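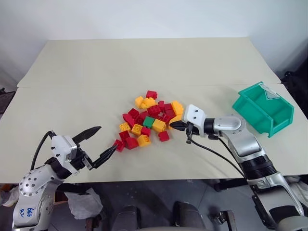 Jyoti Tiwari says sorting by color is cheating, and that anyone who has stepped on one will agree the only category is "floor." Fair. For this unit we sort anyway.

Handout 8: Sorting a pile

Work on a pale board, where a stray block has nowhere to hide. Pick your rule before you touch anything: color, size, or stud count. Write it down. You will want to change it by the third block.

A color with a single member still gets its own group. It does not go in "other."

Tidy up by 10.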